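Search products, guides and news
Search

Product news: Torka hand-held gripper kit, second version

Gralleck has started shipping the second version of its Torka kit, a pair of hand-held grippers for recording demonstrations that a robot arm can later be trained on. Several readers asked about it after the March issue, so we took a review pair along to a group recording day at Semell and used it from nine in the morning until the room closed.

The kit comes in two forms. The basic pair costs $2,475 and includes the grippers, two marker cubes, cables and one set of spare pads. The full pair costs $2,682 and adds a hard case and a second set of pads. Both carry the same warranty as the old version. The software is a free download, and recordings made with the first Torka open in it without conversion.

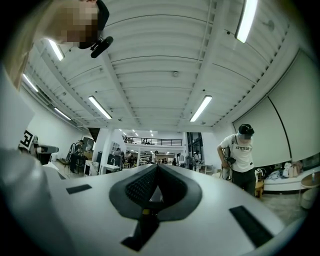

Recording day at Semell, with the black V-shaped pad in the foreground.

The pads are the part most owners of the first version complained about. They wore smooth and had to be glued back on. The new ones slide in and are held by a single screw. Kamil Urban, who runs training at Semell, changed one between takes with the small driver from the kit and had it back in use before the next person was ready.

Setup is still slower than it should be. Each gripper has to be paired separately, and the room has to be mapped again if you move to a different part of it. We lost tracking 11 times over the day, mostly when both hands were held close to the body. The software marks the bad stretch and lets you cut it, but you do have to go looking for the button.

Weight is fine for short tasks. After an hour of sorting small parts most people wanted a break, and the trigger is a long reach for smaller hands. Awuor Mushi did most of the floor-level work for us and preferred the new grip angle – she said her wrists were less sore than with the old pair.

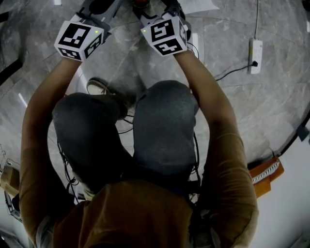

Can I use the new pads on a first-version Torka?
Only with the adapter plate, sold separately by Gralleck. It comes with its own screws and takes a few minutes to fit.

Cables remain our main complaint. Skála sells a clip set that keeps them off the wrist, and we would add it to any order. Delivery on the kit is currently 8 working days, and review pairs can be booked for any Tuesday through the Semell front desk.

Related items
Skála cable clips: which size to order
Cleaning and storing rubber gripper pads
Mapping a large room for hand-held recording
Semell training days: spring list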